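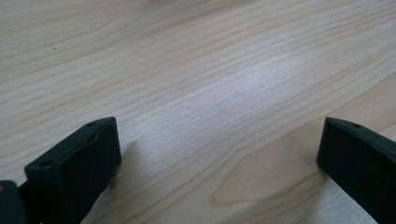
Rowena Calimlim 在上一篇底下留言，说起针太紧这件事换一根大一号的针就解决了，起完第一行再换回来，她织了这么多年一直这么干，还问我那件开衫到底织完没有，怎么写到袖子就没下文了。

织完了！织完了！上个礼拜收的最后一根线头。我拖着没写，一半是懒，一半是织完之后有点失落，不知道各位有没有这种感觉，一件东西陪了你大半年，每天晚上抱在腿上，忽然它就变成一件衣服，挂到柜子里去了，手里空空的，看电视都不知道手往哪儿放。我头几天晚上居然在叠餐巾。

所以今天就把整件事从头讲一遍，之前零零散散写过的也再说说，省得新来的朋友往前翻（我那个归档页面也确实难翻，知道知道，在改了）。会很长，去倒杯茶吧。

为什么要织这么一件东西

四月的时候我还只会织围巾。说“会织围巾”都抬举我了，我会织的是长方形。长的长方形是围巾，短的长方形是杯垫，再大一点的长方形，本来想做毯子，做到一半变成了猫窝垫。我妈会织毛衣，我外婆也会，小时候家里的毛衣都是拆了织、织了拆，我穿过的那件枣红色套头衫，前身是我爸的背心，再前身据说是外婆的一条围巾。那时候完全不觉得稀奇，还嫌它扎脖子，偷偷塞进书包底下不穿，被我妈发现了骂一顿。

后来出来了，一个人住在Sarkamley，冬天又长又潮，买过好几件号称羊毛的开衫，洗一次短一截，洗两次可以给洋娃娃穿。有一天晚上我一边搓袖口上的毛球一边想，我妈当年一边炒菜一边都能把袖子织完，我一个成年人，有网，有视频看，有图解可以下载，怎么就不行呢？

然后我就去下载了Lakance。

Lakance是一件长开衫的图解，从领口往下织，插肩袖，不用缝合，青果领，两边还有大口袋。页面上标的难度是“有一点经验”。我当时想，长方形也算一点经验吧。现在回头看，那个“一点”的分量，写图解的人和我理解的肯定不一样。

图解上写需要用线1,584米。我看到这个数字的时候没有什么概念，就觉得挺长的，后来有一次散步的时候忽然想起来，从我家走到河边那座桥，再走到面包店，差不多也就是这么一段路了。要用两根棍子，把这么一段路上的线，一针一针，全部绕成一件衣服。想到这里我在面包店门口站了一会儿，买了一个肉桂卷。

买线

线是在Catterall买的。就是老城那条斜坡上的毛线店，门很窄，推开的时候要用肩膀顶一下。我路过那家店可能有几年了，从来没进去过，总觉得那种店是给真正会织的人开的，我进去会被问很多答不上来的问题。

结果确实被问了。“您要几股的？”“您密度多少？”“您穿多大胸围，想要多少放松量？”

我把手机上的图解递过去，请她自己看。店主戴上眼镜看了半天，说，哦，Lakance，那您就用Butundale好了，这个线不容易分叉，拆了再织也不难看。她说“拆了再织”的时候语气特别平常，像说“吃完了洗碗”。我当时还有点不服气，心想你怎么知道我会拆呢。

颜色我挑了很久。本来想要深蓝，店主说深蓝晚上织起来看不清针目，第一件别找这个罪受。又看了一个很漂亮的芥末黄，往脸边上一比，像得了肝病。最后选了一个灰绿，标签上叫什么苔藓之类的名字，我觉得更像泡开了很久的龙井，那种已经没味道了但还舍不得倒的颜色。我很喜欢。到现在还是很喜欢，每天看都没看腻，这一点真的要感谢那天下午耐着性子的自己。

有一个教训一定要讲：买线要看缸号！标签背面有一个小小的号码，同一缸染出来的才是同一个颜色。我完全不知道，是店主蹲在架子底下一团一团给我对出来的。她还多塞给我一团，说用不完没拆标签可以拿回来退。我后来没退，理由下面会说到。

起针，拆掉，再起针

回到Rowena说的起针。

从上往下织的衣服，领口起针并不多，按理说不难。可我这个人一紧张手就紧，起出来的那一排针目勒在棒针上，像晾衣绳上打了死结的抹布，第一行根本戳不进去。我就硬戳。戳到食指指腹上有一个小坑，第二天打字都疼。

我妈视频的时候看到了，说你把线放松呀。

我说我放松了。

她说你没有，你肩膀都快耸到耳朵上了。

她说得对。我后来试过好多法子：深呼吸，喝一点酒（不推荐，针数会错），听广播，把两根棒针并在一起起针，起完抽掉一根。最后这个是管用的，跟Rowena说的换大一号针是一个道理，不过我觉得她那个更好，并两根针起出来的有时候又太松，领口那里一圈小洞洞。Rowena，下一件我就照你的办！

整件衣服我彻底拆过两次。第一次是在插肩加针那里。插肩要在四条线的两侧加针，我放了记号扣，每隔一行加一次，背得滚瓜烂熟，织了差不多两个星期，越织越觉得哪里不对，有一只肩膀比另外一只胖。拿尺子量，真的胖。数了针，这边比那边多出好几针来。原来有天晚上我看剧看到一个很气人的地方，把不该加针的那一行也加了，而且气得只加了一边。

我想过就这么算了的。谁会盯着人家两只肩膀看呢，再说我背包都背一边，搞不好我本人就是一边胖。可是睡了一觉起来还是觉得不行，坐在床边就开始拆。拆毛线的声音各位听过吗，窸窸窣窣的，线头一路跳着走，很解压，也很心疼，两个星期的晚上，拆完不到一集动画片的时间。

第二次拆要冤枉一点，是密度的问题。

密度小样，求求你们织一下

所有的图解，所有的书，所有的视频，开头都会说：先织密度小样。就是用你要用的线和针，先织一个小方块，洗了，晾干，量一量十厘米里有几针几行，跟图解上的对不对得上。

我没织。我觉得那是给不相信自己的人准备的。

更准确地说，我织了一个，没洗，随便量了量，看着差不多，就开工了。Butundale这个线没下水的时候有点硬，下了水会松开，会长，垂下去一点。我不知道。我一直织到分袖子的地方，套在身上一试，刚刚好，高兴得拍照发给了我妈。然后鬼使神差地，我那天晚上把当初那个小样拿去洗了。

第二天早上小样大了一圈。

我蹲在卫生间里，拿着那块小方块翻来覆去量，量了可能有五遍，一直盼着哪一遍量出来是小的。没有。按那个比例算下去，洗过一次之后，这件开衫大概能装下我和我妈两个人，再加一个热水袋。

这次拆得很安静。拆完我把线绕在椅背上，用蒸汽熨斗喷一喷，让那些弯弯曲曲的地方松开，再重新绕成团。店主说的没错，这个线拆了再织一点都不难看。换了小一号的针，从头来。

所以如果你正要织你的第一件衣服，又正好看到这里：织小样，洗小样，等它干透再量。要织得大一点，别学我织一个火柴盒那么大的，边上那几针本来就是歪的，量不准。小样也不要拆，留着，以后万一衣服破了还能拿来补。我那块后来拿来垫手机了，上面有一个茶渍。

身片，漫长的身片

分完袖子，就到身片了。各位，身片。

Lakance是一件长开衫，长到大腿中间的那种。图解在这里只有一句话，大意是照花样平织到所需长度。平平淡淡一句话，我织了一整个夏天。

我的尺码身片合起来是179针。一行179针，正面织过去，翻过来，反面织回来，再翻过去。刚开始我还挺享受的，觉得进入了某种禅定的境界，手在动，脑子空着，窗外有鸟。一个月以后，窗外还有鸟，我已经开始恨那只鸟了。

不过身片也有身片的好。它不用看图解，不用数，到哪里都能带着织。我在牙医候诊室织过，在洗衣房织过，在火车上织过。火车上坐我对面的一位老先生看了我一路，快下车的时候凑过来，很小声地说，您漏了一针，在下面第三排。我低头一看，真的漏了，一个小圈孤零零地挂在那里。他从上衣口袋里掏出一支圆珠笔，问我有没有钩针，我说没有，他就用笔尖把那一针一阶一阶挑上来了，挑完把笔收好，下车走了。我到现在都觉得那是我这一年遇到的最酷的人。

漏针这种事，发现得早就一点不可怕。以前我一看到漏针就觉得天塌了，要把整行都拆回去，后来买了一根小钩针，挂在钥匙圈上，从下往上一格一格钩回来就好。反面的花样挑起来稍微绕一点，把织片翻过来从另一面挑，就跟正面一样了。我妈说这个她小学就会。谢谢妈妈。

夏天织毛衣还有一个问题是热。越织越长，整件东西摊在腿上，灰绿色的一大坨，像抱着一只不太友好的羊。最热的那几天我把它放在旁边的凳子上，只让针上那一小截碰到手。也出过手汗，针涩得推不动，往手上拍了一点爽身粉，好了，但是整个人闻起来像婴儿。

中间有差不多三个星期我一针没动。没有什么特别的原因，就是烦了。它装在布袋子里，挂在门后，我每次进出门都看到它，每次都假装没看到。那段时间我迷上了做凉皮，洗面筋洗得两手发白，做了好几回，最后一回终于像样了，夹起来不断。等凉皮这阵风过去了，有天下雨，我把布袋子拿下来，发现停在一行的中间，针上的线还绕在那里，好像它一直在等我把这一行织完似的。就又接着织了。

我以前做事不太能这样。以前停下来就是放弃了，会觉得丢脸，会把东西藏到柜子最里面去（猫窝垫就是这么来的）。毛线比较好说话，你停三个星期，它就在那里挂三个星期，拿起来针还是那些针。

下摆是单罗纹，一针上一针下。179是单数，所以正面开头和结尾都是下针，两边对称，门襟接上去很好看。我第一次发现这个的时候特别激动，原来写图解的人连这个都想好了！打电话跟我妈讲，我妈说，那当然啦，不然呢。

口袋和领子

口袋比想象中容易。先在该开口的地方用一截别的颜色的废线织过去，后面再把废线拆掉，上下两排针目就都露出来了，往下织袋里，往上织袋边。拆废线的那一刻要屏住呼吸，真的，像做手术。我右边口袋拆得很顺，左边拆的时候手机响了，掉了一针，在那里趴着找了很久，找到的时候它已经往下跑了一格。还好，有钥匙圈上的钩针。

青果领就麻烦了。要沿着整个前襟挑针，从右边下摆一路挑到后领，再挑到左边下摆。图解上说每四行挑三针，我挑到后领的时候还很得意，挑完左边一比，两边差了好多。拆掉重挑。第二遍我把两边各分成一段一段，别上记号扣，每段挑一样多，这下就对了。这个办法是在Catterall的周四晚上学来的。

说到周四晚上，要岔出去讲几句。

店里每个周四关门之后会留着灯，谁想来坐着织都行，自己带杯子。店主跟我讲过好几回，我都说好的好的下次来，然后不来。你们知道的，我就是那种收到聚会邀请先想怎么提前走的人。后来是因为领子挑针实在挑不明白了，硬着头皮去的。

去了之后发现大家都不怎么说话。有人在织袜子，有人在拆东西，有一个小姑娘在给她的兔子织背心（兔子没来）。偶尔有人骂一声，旁边的人头也不抬地问，漏了？答，多了。然后又安静了。我坐在靠暖气的那个角上，旁边的大姐看我挑针，看了一会儿，把她自己的记号扣倒了一小把在我腿上，说，分段。就两个字。

我坐到他们熄灯才走。后来每个周四都去。

领子里还有一段引返，就是织到一半不织到头，翻面往回走，这样后领那里会高出一块，翻下来才服帖。引返我看了四个视频，四个人讲四种方法，每一种都说自己最简单。最后用的是德式引返，就是翻面之后把线往上一拉，那一针变成两条腿的样子，回头把两条腿一起织掉。好记，也没有洞。要是你也在学引返，先试这个，别像我从包针那种开始，我包了针又忘记自己包过哪几针，后领上现在还有一个小疙瘩，头发盖住了看不见。

袖子，以及那团多出来的线

袖子就是上一篇写到的地方。上一篇我说第一只袖子织得很快，很得意，然后就消失了。消失的原因是第二只袖子。

织过的人都懂，第一只袖子是新鲜的，第二只袖子是作业。而且第二只还得跟第一只一样长，减针减在一样的地方，可我第一只织的时候根本没记。图解上写的是每隔几行减一次，减到多少针，我中途觉得袖管有点宽，自作主张多减了几回，当时觉得自己真聪明，还懂得改图。等到织第二只，把第一只翻过来，打着手电筒，一行一行找减针的位置，找到眼睛流泪。

以后一定记笔记。我现在专门有一个本子了，哪天织了什么，改了什么，在哪里骂过人，都写上。

第二只袖子还差袖口没织的时候，线用完了。

图解上明明够的！我把所有的线头都翻出来了，沙发缝里也摸了，没有了。后来想明白了，我换了小一号的针，同样的尺寸就要多织针多织行，当然更费线。这时候我想起来，店主多塞给我的那一团，我一直放在抽屉里没动。同一缸的。

我打开抽屉看到它躺在那里，标签都还没拆，差点亲了它一口。

下一个周四我去跟店主说了这件事，她“嗯”了一声，说第一件都这样，然后问我下一件想织什么。

收尾，下水，穿上

收针我用的是弹性收针，下摆和袖口都是，比普通收针慢，但是不会勒。领子外沿那一圈收了整整一个晚上。收完之后还有线头，从上往下接了那么多次线，背面全是线头，像长了胡子。我以前织围巾的时候线头都是打个结剪掉的（请不要骂我），这次老老实实一根一根用缝针藏进去，顺着针目走一段，拐个弯再走一段，拉一拉，再剪。

然后是下水。我因为上面那个小样的事，对下水有心理阴影。用凉水，一点点羊毛洗涤剂，压进去，等它自己沉下去，不要搓不要拧。水变成了淡淡的绿色，我又紧张了一下，还好只是浮色。捞起来的时候非常沉，要两只手从底下托着，像托一条大鱼，裹在浴巾里，我站上去踩。穿着袜子踩的，把水踩出来。再摊平了晾，量着尺寸，袖子拉到一样长，领子摆好，口袋按平。

它干了整整三天。我每天早上起来第一件事就是去摸一摸它。

10月13日，星期日，早上，终于干了。我在睡衣外面直接套上的。

肩膀是一样胖的。长度正好到大腿中间，手插进口袋，袋口在该在的地方。领子翻下来，后面那块引返把脖子包住了，一点不扎。我在镜子前面站了很久，转过去看背面，又转回来，走到厨房，又走回来照一遍。左边袖子比右边还是长了一点点，打着手电筒也没数对，卷一下就好了。

给我妈打视频，她让我走近一点，再走近一点，把袖口举到镜头前面。她看了半天，说，收针收得蛮好。

各位，我妈！“蛮好”！在她那里这基本上等于国家级的奖项了。接着她就说左边袖子长了。隔着那么远，她一眼就看到了。

几个常有人问的

上一篇下面好些留言我一直没回，在这里一起答了，顺序是乱的。

问新手能不能直接织Lakance。能，但是会像我这样。如果你有耐心拆，那就织吧，我觉得织一件自己真的想穿的东西，比织一件“适合新手”的马甲然后压箱底要强多了。

问要不要买贵的棒针。我开始用的是最便宜的竹针，接头的地方会勾线，很烦，织到身片换了金属的环形针，滑得多，可是滑也有滑的坏处，往针上一放，稍微一歪就整排溜下来。现在我是紧的地方用金属的，松的地方用竹的，两边都留着。

问Butundale起不起球。才穿了几天，腋下那里有一点点，用手摘掉就行了。过了冬天再来汇报。

问花了多少钱。不想算。真的，不要去算，算了再乘上时间，你会去买一件的。

问左手持线还是右手持线。我是右手，我妈教的，慢一点。周四那位大姐是左手，织得飞快，线几乎不动，我学了两天，手指抽筋，先放着了。

问男朋友想要一件怎么办。先给他织个帽子，看他戴不戴。

还有一位朋友说她织到一半不想织了，扔在那里很有罪恶感，问我怎么坚持下来的。我没有坚持呀，我去做了三个星期凉皮。你也去做点别的，把它挂在看得到的地方就好，记得在针头上套个橡皮筋，不然针目会掉。

下一件

我本来跟自己说好了，今年就这一件，休息一下，把那些没看完的书看完。

结果前几天去Catterall还记号扣，门一推开（肩膀顶一下），最靠外的架子上新到了一种很细的线，深蓝色的，就是那个我四月份想要而店主不让我碰的深蓝。我就摸了一下。就摸了一下！

店主在柜台后面说，你现在可以织深蓝了。

现在桌上放着一个小方块，洗过了，还没干。干了我就量，量好了告诉你们。Rowena，大一号的针我也买了。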